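Subject: Re: Moving the swap to Kokarbridge?
Date: 25th April
From: Mélanie Vachon

On the matter of the new hall, I have now read all the messages, including the one that was mostly about parking at the old hall, and I have some thoughts. They are long. Get a coffee.

> I don't see what's wrong with the place we have. It's cheap, we know
> where the light switches are, and last June we got through the whole
> seed and cutting swap with only one table collapsing. Kokarbridge is
> 26 minutes on the bus and people will not carry geraniums on a bus.
> Also who is going to label everything this time? Half the tomatoes I
> took home were peppers.

Taking these in order. People will carry geraniums on a bus. I have carried a fig tree on a bus, and the only person who minded was the man sitting under it.

The table collapsed under one tray of succulents and two elbows. I was there, and they were my elbows. I still think a table should be able to take that.

Labels are the real problem and I'd like us to deal with them before we fight over buildings. Last year we used the Luvex sticks, which looked very smart until somebody watered something. By noon we had 9 trays of Mystery Seedling. This year, please write in pencil on plain white plastic. Pencil doesn't run. Put the name of the plant, the month you sowed it, and your own initials, so that we know who to blame for the peppers.

Other things I would like settled by the end of the month:

Cuttings should have roots. A stick in a yogurt cup is a stick in a yogurt cup, and whoever brought four of them last time knows what I mean.

No mint. I don't care how nice it is. If you must bring mint, bring it in a pot with a bottom.

Seed packets older than two years go in the shoebox marked "Try your luck." I grew a perfectly good row of Cestmont beans out of that box, plus a much longer row of nothing.

Whoever has the Ketilsson cart, could it come back to my garage? It has been gone since fall and I'm starting to miss it — the squeaky wheel included.

As for the hall itself, I lean toward Kokarbridge, mainly for the sink. Filling watering cans in the restroom has lost its charm. The rent is roughly the same once you add what we paid for the table. 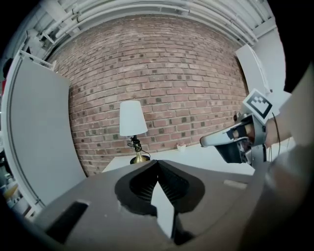
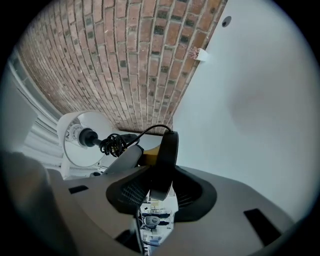
Do I have to bring plants to take plants home?
Bring something if you can, but come anyway. There are always more zucchini seedlings than people willing to adopt them, and you'd be doing us a favor.

Mélanie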